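Section 5. Laying out the table and running a tidy-up task

Right, you've bolted the arm down, you've done the stop button check in section 4 (please tell me you've done the stop button check) and now you'd like to see it pick something up. So would I! This is the bit I get the most emails about, so I've written it out at more length than the rest. These are our house rules at Memarwood. They aren't a formal standard, and if your site has its own rules then yours win.

5.1 Before you put anything on the table

1. Wipe the table top and let it dry.
2. Look along the cable from the base to the wrist. You want a loose loop at the back of the arm, with enough slack for the full turn. I've seen a cable pulled tight across the work area and it took half the objects with it.
3. Set the speed limit to 2 on the pendant. Leave it there until you've done 5 clean runs in a row.
4. Tell whoever else is in the room that the arm is about to be live. Out loud, please – a nod doesn't count.

5.2 Setting out the objects

5. Put the containers down first, towards the far half of the table, and leave the front for the small bits and pieces.
6. Now add the loose objects. Mix them up: something long and thin, something small and hard, something that crumples, something that rolls. Nele Maes on our side likes to throw in a drinks bottle lying down, and she's quite right, it's a good test of the grip.
7. Screw every cap on properly. Sealed bottles only, and no full ones over glass.
8. Let pens and rulers cross each other if you like. Real desks look like that. Just keep the points away from the side where you'll be standing.
9. Save the layout in Awan under a fresh name. Don't overwrite the old one, I beg you.

Note: if you use glass, it goes on the low-force list. Open Objects, pick the bowl, tick Fragile. The default grip force is 78 and the Fragile tick brings it down for you.

5.3 Running the task

10. Stand where you can reach the stop button without leaning over the table.
11. Press Run and keep your hands back until the arm has parked. If something rolls off the edge, let it go! You can pick it up afterwards.
12. Watch the first drop closely. The gripper should bring the object in above the rim and only open once it's over the inside of the bowl.
13. If it comes in too low, press Pause, go to Approach height and add 7. Then start again from step 10, and don't try to carry on halfway.

Caution: never steady a bowl or basket with your hand while the arm is moving. Gianni Bianchini and I argued for ages over whether this needed saying. It's staying in.

5.4 Afterwards

14. Park the arm, then switch to Hold before you reach in.
15. Check glass rims for chips with a torch and bin anything doubtful.
16. Write up the run in the log, failed grips included. Esben Egilsson reads them all, and the failed ones are what he wants most.

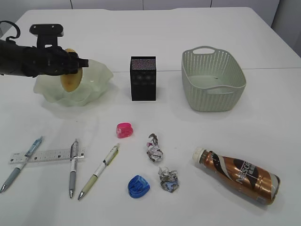

Page last changed: Sep 9, 2020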